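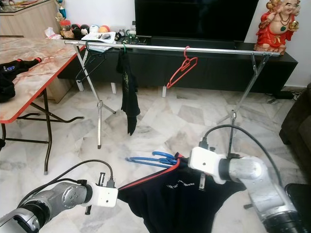
Speaker notes - Kilutura project talk, May 30, 2024
Tarun Dhillon, with Damian Tokarz (slides 9 to 14)

Slide 1. Title. Give the claim straight away: a two-arm policy for putting shirts on hangers improves more from varied homes than from extra demonstrations in one home. Then say what we mean by improve.

Slide 2. The task. Shirt, hanger, rail. Success is the shirt hung on the rail with both shoulders seated and the hook free. A shirt that hangs by one shoulder is scored as a failure. Pause on this, as some earlier work counts it as a pass.

Slide 3. Why it is hard. The hanger is rigid and the shirt is not. Once part of the hanger is inside the shirt, the head camera loses most of its outline. The policy has to work from the hook and whichever shoulder still sticks out. Dark shirts are worse - folds and collar edge have little contrast. Coloured trim at the neck helps, and we come back to that on slide 11.

Slide 4. Data. 4,000 demonstrations in total, by teleoperation. Furniture stays where the household keeps it. We did not clear shelves or change the flooring. Patterned stone floors gave the segmentation baseline a lot of trouble.

Slide 5. Split. Set A is 500 demonstrations from one home. Set B is 500 spread over all the training homes. Same operators, same shirts, same network. Test homes are held out of both.

Slide 6. Main result. Held-out success: 40 per cent for set A, 63 per cent for set B. Leave the chart up. Do not read out the axis labels.

Slide 7. Where the failures are. Mostly at the second shoulder. The first insertion is similar for both sets. The second needs one arm to keep the collar open while the other turns the hanger, and set A policies tend to let go early.

Slide 8. Hand over to Damian.

Slide 9. Ablation, wrist cameras removed. Insertion suffers, rail placement hardly changes.

Slide 11. Trim. Shirts with a bright collar edge do better under both sets. We have not separated colour from fabric stiffness. Say so before someone asks.

Slide 13. Limits. Adult shirts only, one gripper design, no wire hangers. The Pawłowska runs in August will add these.

Slide 14. Thanks to Flisirine for compute. Questions. If asked about speed: we did not tune for it.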